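Can Machines Do the Small Chores Yet? Packing and Unpacking Snacks with Two-Finger Grippers

Course project report, Robotics in Daily Life
August 2026

1. Question

Our group wanted to know how close machines are to doing ordinary chores in homes and small shops. Washing robots and floor robots are already common, so we left those out. We chose a job that comes up in both places: taking mixed packaged food from a pile and putting it into a box or a divided tray. A person does it without looking much. We wanted to find out which parts of it are hard for a gripper with two fingers.

2. Background

We read product material from two suppliers, Rosia and Akl, and the course notes on grasping. Both suppliers show arms handling cartons of one size at a steady speed. Neither shows soft bags in a heap. The teaching assistants at the Plakbridge lab told us this is normal, as bags change shape every time they are touched and a grasp planned from a picture may be wrong by the time the fingers close.

Hand-held grippers let a person do the chore while limited to two fingers. The motion is recorded and can later be used to train an arm. We used them to study the chore itself, with the human brain left in and the human hand mostly taken out.
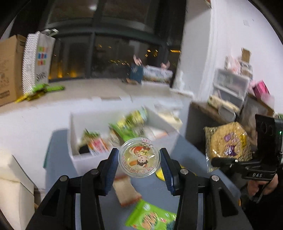 We sorted packages into three groups before starting: rigid (boxes, tubs), soft but dense (wrapped bread, cakes) and soft and light (chips, seaweed, puffed snacks). We expected the rigid group to be easy and the last group to be hard. This was mostly right, with one exception described in section 4.

3. Method

Each trial began with the packages on a table and ended when the last one was in its container. We had 6 layouts, which differed in how much the packages overlapped. Two people worked in each trial. Any package dropped on the way was left where it fell and picked up again from there.

A grasp was marked as failed if the package slipped out, if a second package came along with it, or if the fingers closed on nothing. In all we logged 2105 grasps. Of these, 1538 succeeded on the first try.

Large bags were picked up standing when possible. A bag lying flat on cloth gives the fingers very little to close on, and people ended up pushing it against a neighbor to make a fold.
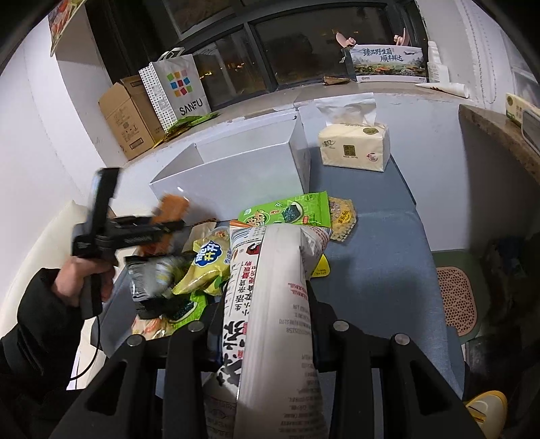 4. Results

Rigid packages failed least. The exception was round tubs. Flat fingers touch a round side in a narrow strip, and if the grip was off center the tub turned and dropped. We had put tubs in the easy group and should not have.

Dense soft packages went well. They keep their shape under a light squeeze, and their weight makes them hang straight. The trouble came at the tray. A tall package held upright has to be tipped before it will lie in a compartment, and with two fingers that means either turning the whole wrist or letting go and nudging it.

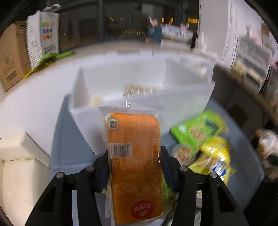

Most of our lost time was in this last step. Picking up took less time than placing in every layout, even the one with the most overlap. We had planned the project around picking and only added the placing times after the first day – a few early trials have no placing data and are left out of the comparison.

Light bags failed most often when they overlapped. Crimped edges were the best place to grab, but the operators had to find one first, and it was often under something else.

5. Discussion

Could a machine do this today? For boxes of known size, yes. For a mixed pile of snacks, our view is that an arm could do part of the job if someone stayed nearby to fix mistakes. That may suit a stockroom. It would not save much work in a kitchen.

Our study has limits. The operators got better with practice, so later layouts look easier than they were. We also did not test an arm. The next group could run the same layouts on the Dirnwood arm in the lab and use our log for comparison.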